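I got to the Narnance tabletop fair in November by way of two trains and a bus whose driver had never heard of it. It is held in a former wool exchange with a fine glass roof and, as far as I could find, one working coffee machine. A sign at the door said 1,640 visitors had come the year before. Most of them were ahead of me in line for the coat check.

I had come for the small publishers, who are always put upstairs. Downstairs belongs to the companies with carpet. One of them had built a castle you could walk into, and inside the castle was a man who wanted my email address.

Upstairs there was no carpet, and the tables were so close together that I spent the first ten minutes listening to the rules of the wrong game. The right one was Tosa, a two-player thing about rival ferry lines, published by Michailidis. You move your boats along a river and try to get paid for passengers you never quite deliver. I lost to a girl of maybe 11 who had read the rule sheet and saw no need to wait while I did the same. It's very good. I would cut the storm cards, which come up too often and always seem to find the person in last place, namely me.

Hermine Rainer gave a talk at two o'clock in what the program called the Small Auditorium, a landing with chairs. She has been designing abstract games for most of her working life and spoke mainly about throwing things out. Her first version of Starilitz had a bidding phase, four kinds of tile and a rule book of several pages. The one on sale now has one kind of tile and fits its rules on the inside of the lid.
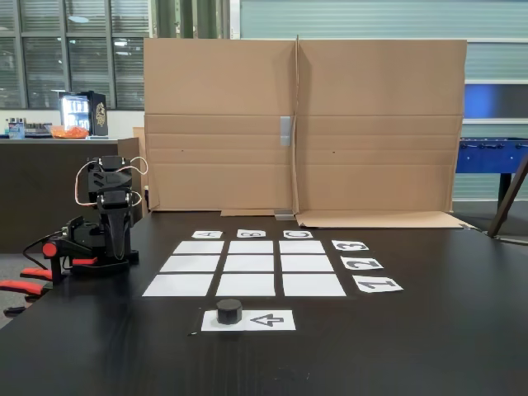

She got there, she said, by playing every version with paper until she was sick of it, and she won't let anyone draw artwork before that point. Once a game looks nice, testers get polite. Someone asked how many versions there had been and she gave the number as 271, with the expression of a person who'd had to look it up and wished she hadn't. Someone else asked whether she still enjoyed playing it. She took the next question.

I bought Starilitz afterward, from a cash box, and was given my change in very small coins. The lid rules are as short as promised. I have now read them five times and still can't tell whether a tile on the corner counts for both sides, so perhaps a second lid wouldn't hurt.

By four the coffee machine had given up and the crowd was drifting downstairs for the prize drawing. First prize was the castle, or at least the game that went with it. I kept my ticket in my glove and listened to a great many numbers that weren't mine.

If you go, bring a sandwich and sit upstairs near the back windows, where the chairs have backs. The last bus to the station leaves before the fair closes. I walked.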